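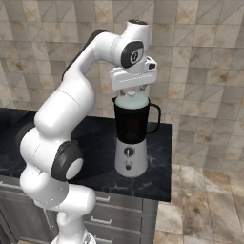 Comment un roman peut-il faire passer dix ans en une ligne et une minute en vingt pages sans qu'on s'en plaigne ?

Le lecteur accepte très bien les changements de vitesse, à condition de sentir que le récit lui donne la place qu'il faut là où ça compte. La durée racontée et la longueur du texte sont deux choses séparées, et tout le cours de cette semaine porte sur l'écart entre les deux.

Atelier de récit, séance 4 : la vitesse
Notes à lire avant de venir (je ne les relirai pas en classe, je vous connais !)

Je repars de là où on s'était arrêtés, c'est-à-dire au milieu du chapitre 2 de Tredamen, le roman de Kanako Arai. Je rappelle que l'édition Fang fait 544 pages et que toutes mes références renvoient à celle-là. Si vous avez le poche, débrouillez-vous avec les numéros de chapitres, désolée.

On avait distingué quatre allures. La scène d'abord : on entend les gens parler, le temps de lecture colle à peu près au temps vécu. Le sommaire, qui ramasse (« Elle passa l'hiver à Lamcombe et n'y vit personne »). L'ellipse, où l'on saute carrément, avec ou sans panneau indicateur. Et puis la pause, quand l'histoire s'arrête pendant que la phrase continue : une description, une digression, le narrateur qui se met à parler de sa grand-mère.

La question qu'on m'a posée à la fin, et à laquelle j'ai mal répondu : est-ce qu'une description est toujours une pause ? Eh bien, ça dépend de qui regarde. Quand Ilse attend dans le vestibule et détaille le papier peint, le temps passe pour elle aussi, donc l'histoire avance, même si elle avance peu. Quand le narrateur nous décrit la ville de Lamcombe au début du livre, sans personne dedans pour la voir, là oui, tout est suspendu. Relisez les deux passages l'un après l'autre, la différence s'entend presque à la conjugaison. 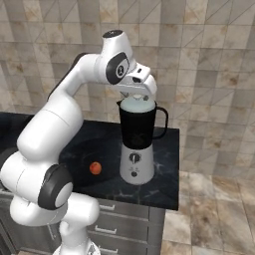
Bras articulé blanc au-dessus d'un blender (image de synthèse).

Parlons de l'ellipse, ma préférée. Arai en place une énorme entre les chapitres 5 et 6 : le frère est vivant, on tourne la page, et tout le monde parle de lui à l'imparfait. Pas d'enterrement, pas de coup de téléphone. J'ai mis longtemps à comprendre pourquoi ça m'avait autant secouée à la première lecture, et je crois que c'est l'imparfait, justement. On apprend la mort par la grammaire.

Comparez avec la nouvelle Ustum, du même auteur (800 mots à peine, photocopie distribuée la dernière fois). L'ellipse y est annoncée, datée, presque administrative : « En janvier, la maison fut vendue. » L'effet est beaucoup plus froid, et il faut se demander si la froideur est voulue. Moi je pense que oui, mais j'ai lu de bons devoirs qui soutenaient le contraire et je les ai bien notés.

Un mot sur le sommaire, que vous détestez tous parce qu'on vous a répété au lycée qu'il fallait « montrer ». Méfiez-vous de ce conseil. Un roman fait uniquement de scènes est épuisant, on a l'impression d'être coincé à table avec des gens qui ne se lèvent jamais.

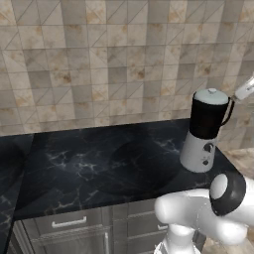
Le sommaire permet aussi de juger, de prendre du recul, de glisser une ironie en passant. Regardez la phrase sur les fiançailles, au chapitre 3 : « Ils se promirent beaucoup de choses, dont quelques-unes furent tenues. » Essayez d'en faire une scène dialoguée, vous verrez ce qu'on y perd (je l'ai tenté devant un autre groupe, c'était affreux).

Pour la prochaine séance

Prenez une journée que vous avez vécue et racontez-la en 1000 mots, avec une seule scène, au moins un sommaire et une ellipse non signalée. Dans la marge, au crayon, notez l'allure de chaque paragraphe. Pas de rêve, pas de réveil qui sonne à la première ligne, pitié.

Lisez aussi le chapitre 6 de Tredamen en entier et repérez l'endroit où l'on passe du sommaire à la scène. Je vous préviens, la bascule se fait à l'intérieur d'une phrase, et nous ne serons sûrement pas d'accord sur laquelle. Apportez le livre.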